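3.2 How people name shades of gray

I should say up front that I didn't set out to study gray. My January pilot was all about greens and blues, and gray was only in there as filler between the hard trials. But the gray answers were so all over the place that I threw out the old plan and started again.

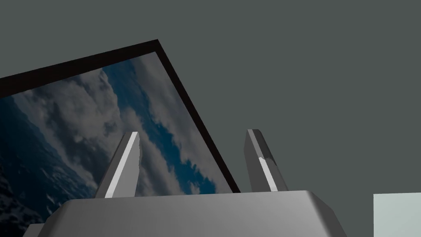
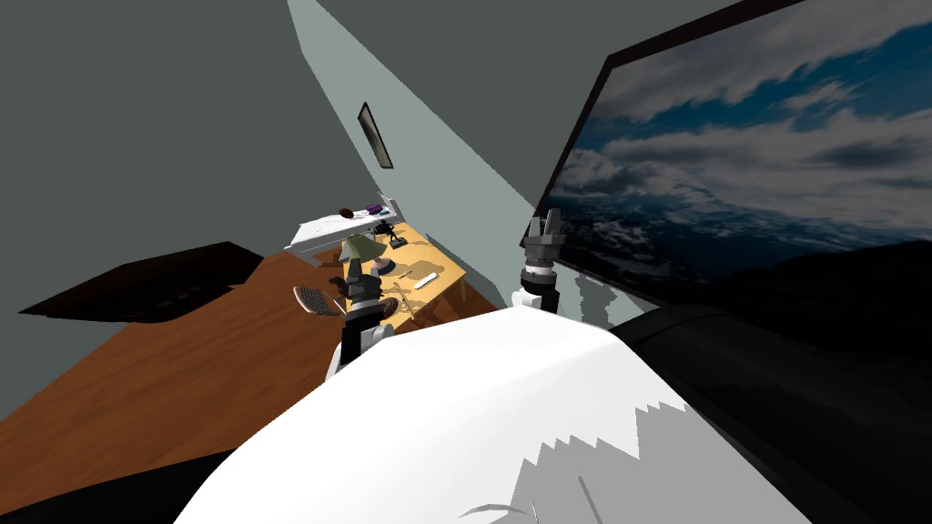
Figure 2. Two computer-rendered views with gray surfaces in them, both showing gripper fingers.

For the main study I had 183 people sit down and type whatever color word came to mind for a patch on the screen. No list to pick from, no time limit, and they could skip a patch if they got stuck (a few did, mostly on the very pale ones). Each patch came up 2 times, in random order, so I could check whether people agreed with themselves before I worried about whether they agreed with each other.

They mostly didn't! I ended up with 400 different labels once I'd fixed the typing mistakes, and 7 of those covered more than half of all the answers. "Light gray" and "dark gray" did a lot of the work, as you'd guess. After that it gets fun - people wrote "dishwater," "old sidewalk," "sweater," and one person stuck with "Tuesday" for the same patch both times.

Czarnecka, in her Vullunik survey, argues that words like these are just noise and should be dropped before any scoring. I went back and forth on that. I kept them in, partly because the people who used odd words were also the ones who repeated themselves most closely on the second pass. Bogumił Czarnecka was kind enough to read a draft and still disagrees with me, so take that as you like.

Scoring followed the Nnaji method with one small change to how ties are handled, described in Section 3.3.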